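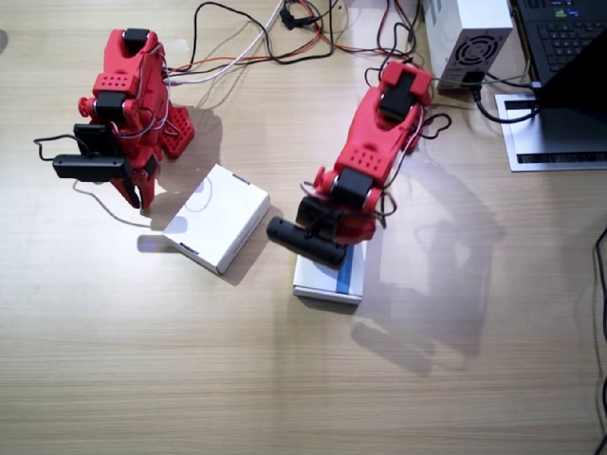
The two-arm bench at Plonstead, with the right arm down over the smaller box.

Visit to the Plonstead workshop, April

I went out to Plonstead on the morning tour to look at small arms for our packing trials. We have 2,000 dollars left in the equipment line and I wanted to see what the cheaper printed kits can do before we spend it. The tour took in three benches. I spent most of my time at the second one, so most of these notes are about that.

Shigeru Aoki runs the bench area and did the talking. He keeps a log for every setup and let us read it, which saved a lot of questions.

The first bench

A single Evangelista arm with a suction cup, picking flat cartons off a stack. It is quick and quiet. It had no trouble with smooth cardboard but dropped anything with a label lifting at the corner. Aoki said they swap the cup after 400 picks whether it looks worn or not. The controller is a closed unit and you set it up through its own screen. Fine for one job, less use to us when the product changes every few weeks.

The two-arm bench

Two red arms, 3D-printed, with black servo motors at the joints, standing over a plain wooden table. The power supply and a laptop on a metal stand sit at the back and the wiring runs between them over the tabletop. The work pieces on the day were small white cardboard boxes and a clear plastic cube.

What I wanted to compare was the grippers. The arms are close to the same through the upper links, but the ends are set up differently. The left one has a pair of fingers that point straight down, with a perforated plate out to the side and a black bar module across the front. The right one has bulkier black housings at the gripper and its own module mounted at the wrist.

Aoki's view is that the left setup is easier to aim and the right one holds better. From watching a few runs I would agree on the aiming. The left fingers come down square to the table and it is easy to judge where they will land. I would want to try both on our own cartons before saying anything about hold.

The perforated plates and links are handy. He moved a bracket over by two holes while we watched and was running again in a few minutes. On our present arm that would mean a new part.

Lighting is a weak point. The overhead light reflects off the wood and the arms throw big shadows, the right one especially. According to the log, 38 of the 943 runs recorded on this bench were stopped because the software lost the edge of a box. Aoki wants to try a matte mat. I would do that first -- it costs next to nothing.

The cables are the other one. The thin leads wrapped round the links are all right when the arm moves slowly, but there are loose loops near the top of the right arm that I would tie down before running it all day.

The cube was the hardest item on the list. It is see-through, so the software has to work from very little, and the person at the laptop set the starting position by hand. Boxes did not need that.
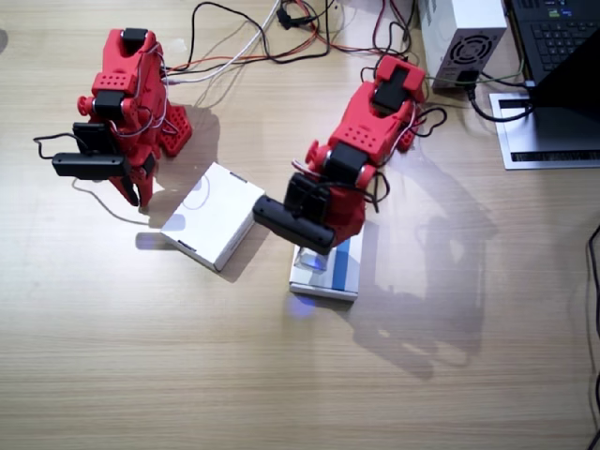 The controller question

Both arms on the second bench run from the one laptop with software called Tusance. Vlasta Doležal looks after that side. She showed us the settings for speed and closing force, which are plain text files you can edit and keep copies of. There is a delay when both arms are told to move together. She is working on it and did not give a date.

The third bench had a Flonditz controller on a bigger metal arm. It is smoother, and the stop button is where you would expect it. It is also well over our budget, and the grippers that come with it are too wide for our smaller cartons.

What I would do

Buy one printed arm, not two, and the parts for both gripper styles. Run each on our own boxes with the same light and the same starting spots. Leave clear packaging out of the first round. If the simple fingers hold, we can stop there and put the rest toward a spare set of servos.

Doležal has offered to send over her settings files. Parking is at the back of the building, and the side door is locked until 9:30.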